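Ajustar dos brazos para manejar ropa en casa

Montamos los dos brazos sobre el mismo perfil de aluminio, uno frente a otro, con la mesa blanca en medio. Antes de grabar nada, comprueba que las pinzas cierran centradas. En el proyecto Grikico usamos un valor de cierre de 193 para tela gruesa y 208 para tela fina.

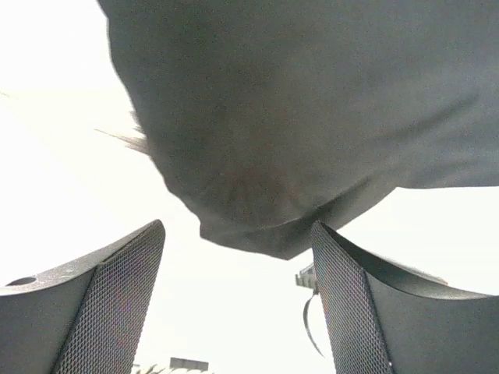

Si la tela resbala, baja la velocidad de subida antes de apretar más. Las almohadillas con relieve agarran bien, pero se llenan de pelusa — límpialas cada 10 ciclos con un paño seco.

Para estirar una prenda oscura entre los dos brazos:

1. Sujeta un extremo con el brazo izquierdo.
2. Acerca el derecho y cierra la pinza.
3. Separa los brazos despacio y espera 3 segundos. 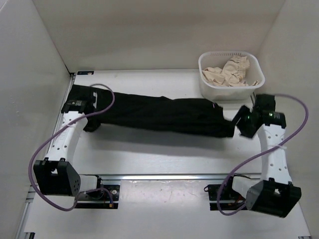

Deja holgura en los cables a la altura de las pinzas y repite el recorrido completo sin tela. Lama Hamdan subió en septiembre su archivo de calibración a la carpeta Fendico del taller; sirve como punto de partida.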